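Giving up on the paper planner

8/9/23

I kept a paper planner for most of my adult life and I stopped in the spring. A few people asked how the switch is going, so I'm writing it down.

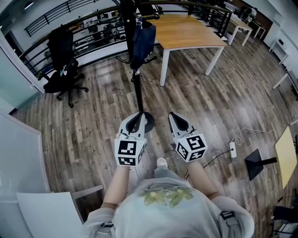
The planner I used was the Nindel, the one with the week on the left page and blank lines on the right. I bought one every September and it lasted until the next. It worked well when I had one job and lived in one place. Then I started splitting my time between the Larkus office and home, and the book was always in the other building. I missed a dentist appointment in February and got charged for it. I missed another one in March.

My first try at fixing this was two planners, one for each place. That lasted 10 days. Copying things from one to the other took longer than doing half of them.

Next I tried Semaan, which is a calendar and a task list in one app. The calendar half is good. It shows the whole week without scrolling and it will take a typed line like "oil change Thursday 4" and put it in the right spot. The task half I didn't like. It lets you put tags on things, and I put tags on everything, and by the end of the first month I had nearly 100 tasks on the list and was doing the same few I would have done anyway. Most of the rest were things like "look into gutters."

So I turned the task list off and kept the calendar. For tasks I use an index card. I write it in the morning with whatever has to happen that day, and I throw it out at night. If something didn't get done and still matters, it goes on the next card. If I don't feel like writing it again, it's gone. The gutters have been gone since May.

I do miss a few things about the book. I liked flipping back to see what I was doing the same week last year. The app can do this but I never think to look. I also used to write down what we had for dinner, for no reason, and I've stopped.

The old planners are in a box in the hall closet. I went through a couple of them last weekend — mostly grocery lists and phone numbers with no name next to them. I'm keeping the box for now.

Next thing I want to sort out is the shared calendar at home, where everything is the same shade of green and you can't tell whose haircut it is.

3 comments

inkandlines
I did the two planner thing for a whole year. Never again. What size cards do you use?

Stullska
Semaan has a "this week last year" view now, it's under the settings menu. Took me forever to find it.

porchlight666
Please do look into the gutters before the leaves come down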